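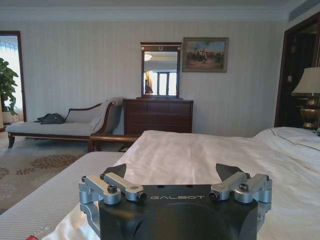 *White sheet on, bench or rail at the foot of the bed, chaise beyond it.*

I have gone over to plain white bedding with a thin dark edge, and after six months I think I can say what it's like to live with.

The set is from Jevedard. I bought the duvet cover and the pillowcases together, then a second lot in April so there would always be one in the cupboard. My sister-in-law Jaqueline Meléndez used to do the rooms in a small guest house and told me to buy everything in white and stop worrying about matching. She was right about that. She also said I'd iron it all, and I don't.

The dark line turns out to be useful when making the bed. On our old cover I could never tell the long side from the short side until I had it half on. Now I find a corner, follow the edge along and pull.
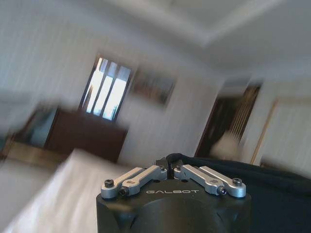 Washing is simple enough. I do it at 60 with the Etano powder, no softener, and hang it over the landing rail if it's raining. The edging hasn't bled into the white so far. I did the first wash on its own to be safe.

Black things are the other matter. Anything black that goes on the bed leaves fluff, and I now run a lint roller over the cover before I put the pillows back. It takes three sheets of the roller on a bad day.
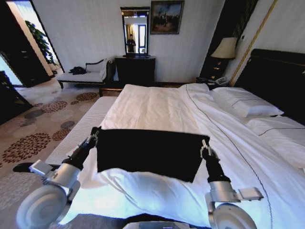
## Creases

Chun-yin Mok asked in the comments on my last post whether cotton like this ever looks flat. Mine doesn't. I take it off the line slightly damp, fold it in half lengthways and leave it over the banister for an hour, and that gets rid of the sharp ones from the machine. The long diagonal folds across the middle come back as soon as the duvet is in, and under a warm light they show more than they do in the morning. I've stopped smoothing them. A good shake from the foot end does as much as ten minutes of patting.
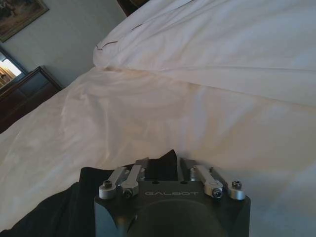

Next on the list is a throw for the foot of the bed. Chiu do one in oatmeal and one in a dark grey, and I have samples of both pinned to the wardrobe door. With pale grey on the wall and all that white bedding I'm leaning towards the oatmeal, though the grey would go better with the piping. I'll order once the sale starts.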